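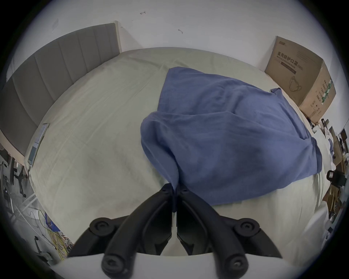 Home > Robot learning > Collecting demonstrations

How do you divide a cloth folding take into examples?
Print this page | E-mail this page
Filed under: hand-held grippers, cloth, labeling

Hello all. I am collecting examples for a small folding model. We use a hand-held gripper with two black fingers, and the recordings are made on a bed, with soft clothes only. Until now we have 313 takes, and I must decide how to cut them before I continue.

My problem is the beginning of the take. The person takes a corner, pulls it, is not satisfied, lets it go and takes it again. In some takes this happens 6 times before the first real fold. Should I keep all these grasps, or cut them and start from the last good one? My colleague Eduard Slanina wants to cut. I am afraid that the model will then never learn how to repair a bad grasp.

Second question: does it matter that the background is always the same? Our sheet is pale green, and we have the same gray headboard on the left in many takes.

Thank you for your patience with my English.
– Zdislava Tóth 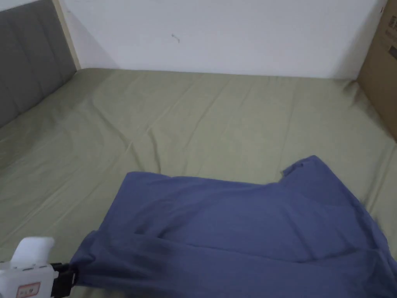 Answer 1 (marked as helpful)

Keep the bad grasps, but label them. We had the same discussion in the Prunosora project. First we cut everything before the good grasp, and the trained policy was nice until it missed the corner. After this it only closed the fingers in the air above the cloth, again and again.

What we do now is to put three marks in each take: first touch, stable hold, release. If there is a second try, it gets its own three marks. You can then leave out the failed tries at training time, or give them less weight, and the original recording stays complete. Please don't delete the raw files. I did it once on a Sunday to save space and I am still sorry.

One more thing – look at how much cloth is between the fingers. If you pinch a thick bunch, the cloth holds well but the corner is hidden inside, and the next fold is difficult to place. We ask our people to say "bunch" or "edge" aloud during the take, so it is easy to find later in the sound.

For the background: yes, it matters. Change the sheet before you change the clothes. A blue shirt on a green sheet is easy to separate, a green shirt on the same sheet is not, and you want both in the set.
– Zavier

Answer 2

I agree in general with the first answer, only three marks is too much work if you are alone. I make one mark, at the stable hold, and the rest I find from the finger width signal. It fails sometimes with thin cloth, where the fingers look closed with or without something in them.

Also check that the clocks of your cameras agree. We were wrong by 7 images in one whole week of takes, and the labels were useless for the grasp, which is short.

Answer 3

just collect more. we have 3173 takes in Trusero and did not cut anything, works fine for towels. sleeves not so much

Comment from Zdislava Tóth: Thank you, I will keep the failed grasps and try the three marks on a small part first. For the sound I must ask, our takes from the spring were recorded without it.

Last updated: June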